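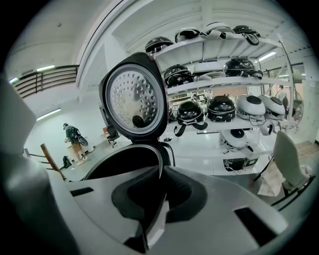
Larudex Lid Handling Project
Progress report to Sallen, prepared by the test group at Quintero
13 December 2021

Status: behind plan. Unattended running is suspended pending the change to the finger pads described in item 2.

1. Work done
The arm logged 2,013 open and close cycles on rice cookers before the stop. Hand-held gripper recording of the same task continued through the period and is not affected by the fault. The recorded set now covers cookers with the lid fully open as well as closed.

2. Fault
During a closing run the gripper failed to release the lid. The rubber finger pad had folded under the lid gasket and stayed there when the fingers opened. The controller took the open command as complete, because it reads motor position and has no sensor at the pad. The arm then moved to its rest point and pulled the cooker off the bench. The force limit was set at 300 N and did not trip. The operator pressed the stop button. There were no injuries. The cooker hinge broke and one finger was bent.

Going back through the logs, we found 3 earlier runs with the same rise in motor current at release. In those runs the pad came free without help and no alarm was raised. They should have been caught at the weekly review.

3. Action taken
The force limit for all moves after release is now 80 percent lower. The arm waits 800 ms after the fingers open and checks the current before it moves. A high reading stops the run and calls the operator. Both changes have been tested with a pad held under a gasket on purpose, and the arm stopped each time.

4. Open items
Furlow is quoting for a stiffer pad with a rounded tip. The bent finger has been replaced from stock, leaving no spare. Cost of the repair is within the parts budget. We ask Sallen to agree to move the endurance test to May.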